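Household manipulation in 2 years? Kitchen results thread
Robotics and Automation > Manipulation > Service tasks
Page 1 of 1

drovora_shop
Starting this to get it out of the gripper calibration thread, where it was taking over.

The claim made there was that a single arm with a parallel gripper is close to handling ordinary kitchen work, and that the remaining problems are speed and price. I run a small job shop. We have automated two stations, deburring and tray loading, and both depend on parts arriving in known positions. I don't believe the kitchen claim, but I would like to see numbers before I say so a fourth time.

Define the chore, define what counts as done, post the success rate. Simulation is fine if you label it as simulation.

D. Khunthong
Fair request. I made the claim, or something near it.

Our task set is called Kultance. It is a simulated kitchen counter with a fixed-base Franka arm, and the chores are short: pick up the spatula, place it at the pan, put a food item in the pan, move the knife clear. No cooking. Done means the object is inside the target region and at rest when the episode closes.

Over the last batch we ran 1942 episodes across all chores and 1018 met the done condition. That is a little over 52 percent. The spatula pick by itself does much better than the average and the knife does much worse.

Renders from the spatula chore:

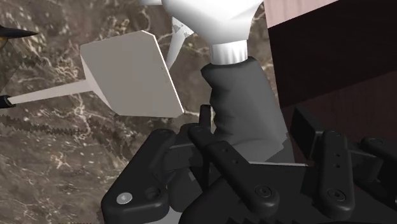
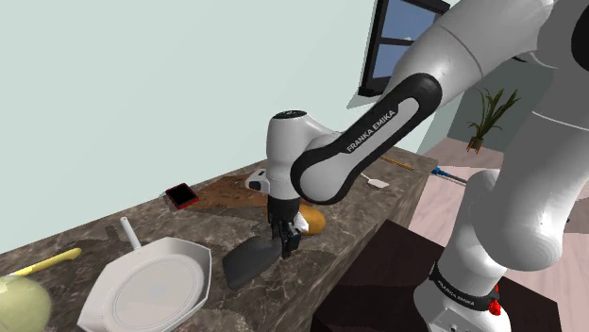 The policy gets camera views and joint state only. Object poses are randomized at reset within a band along the counter. No object labels are passed in. Lighting is varied, but the marble is the same texture every time, and I know someone will raise that.

The gap between the pick and the full chore is where I would direct attention. Closing on a handle is close to solved in this setup. Keeping the tool orientation usable afterward is the weak part. A spatula held at the wrong roll angle passes our pick test and is useless for turning anything over.

benchtop_ray
52 percent on that definition of done is lower than I expected, and the definition is generous. "At rest inside a region" would pass a knife lying with the edge facing the cook.

Two questions.
1. What is the friction model at the fingertips?
2. Is the handle a single convex shape in collision, or the visual mesh?

If it is a convex hull, your pick rate is inflated. A thin handle lying on a counter has very little clearance under it, and a real fingertip has to get down to the surface without jamming. Hulls tend to be fatter than the thing they stand for.

D. Khunthong
1. Coulomb, one coefficient per material pair, varied per episode.
2. Convex decomposition, several pieces per tool. The handle piece is slightly thicker than the visual mesh. So yes, some inflation. I have not measured how much.

I agree on the knife. Orientation is going into the done condition in the next version.

drovora_shop
Then I will use your own figures. A station that fails 924 times in 1942 attempts is not a station. On my tray loader I would pull it off the line at one percent, and that is with an operator standing next to it who can clear a jam. At home the operator is the person who bought the thing so they would not have to do the chore.

That settles "yet" for me. No.

mkl_thermal
It settles it for that policy. It doesn't settle it for the hardware. Put a skilled person on a teleop rig with the same arm and the same gripper and the success rate on those chores goes way up. The limit is in the controller and perception, and those have been moving faster than the mechanics.

We did this informally at the Thammasiri lab with a real counter and a borrowed set of utensils. Teleop operators with an afternoon of practice rarely failed a spatula pick. They were slow. Almost 2 minutes for something my kid does without looking up.

drovora_shop
Two minutes per utensil is its own answer.

mkl_thermal
For a production cell, sure. For a house at 3 a.m. with no one waiting, cycle time matters much less. People already accept a dishwasher cycle that runs for hours.

benchtop_ray
The dishwasher comparison gets used a lot and I think it points the other way. The dishwasher works because the chore was changed to fit the machine. Racks, a sealed box, hot water, no grasping at all. The loading and unloading is what was left over for humans, and that is the part being proposed for the arm.

Same on the shop floor. drovora's tray loader works because somebody made the trays. If you let me redesign the kitchen, with handles all one diameter and standing in a holder at a fixed pitch, I can do the spatula pick with a position-controlled arm and no learning of any kind.

D. Khunthong
Agreed on the engineering, but it is a different question. The claim was about ordinary kitchens. Nobody is going to buy fixtured spatulas.

benchtop_ray
People bought special pans for induction.

urley_fan
Long-time reader, mostly HVAC controls. Has anyone here used the Urley countertop unit? It only stirs and dispenses, but the owner group seems satisfied with it. It might count as a machine doing a household chore today.

drovora_shop
It counts as an appliance. I have no quarrel with appliances. The argument is over a general arm using tools made for hands.

mkl_thermal
I would draw the line less sharply. A general arm that does six chores reliably and refuses the rest would be useful to a lot of people, particularly anyone with limited grip strength. It needs to know which six. Right now these policies attempt everything with the same confidence, and that bothers me more than the 52 percent.

D. Khunthong
That matches our logs. The policy has no abstain action. In most failed episodes the value estimate stays high until well after the object is out of reach. We tried thresholding on it and lost a large share of the good episodes along with the bad ones.

Per-chore breakdown is coming once the orientation check is in. I expect the overall figure to go down when it is. I will post it either way, with the collision meshes, so Ray can test the handle thickness himself.

benchtop_ray
Please include the fingertip geometry too. Pads and backing separately if you have them.

drovora_shop
And split out drops after a good pick from missed picks. On my floor those are two different repairs.

D. Khunthong
Will do both. The logs have contact force per finger, so drops can be separated without rerunning anything.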